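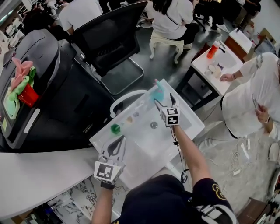 2. Small Wind Turbines and Bats at Gallisis Farm

Student project report by Leen Nassar and Bilal Rawashdeh
Supervisor: Emlyn Foulkes

2.1 Aim

We wanted to know if bats avoid the two small turbines at Gallisis Farm. Many studies treat large wind farms, but we found few on small turbines near farm buildings.

2.2 Method

We placed one bat detector 70 meters from the nearer turbine and a second one at 700 meters, beside the same hedge. Both recorded from sunset to sunrise during August. Munther Karam helped us to sort the calls by species group. We removed the nights with heavy rain.

2.3 Results

The far detector recorded 2000 bat passes. The near detector recorded fewer, and the difference was largest on windy nights, when the blades turned fast. On calm nights the two places were almost equal.

2.4 Problems

The near detector stopped one Tuesday - the battery was not fully charged - and we lost that night. Also, the hedge is thinner close to the turbines, so a part of the difference can come from the plants. We would like to repeat the work with a third detector at a farm without turbines.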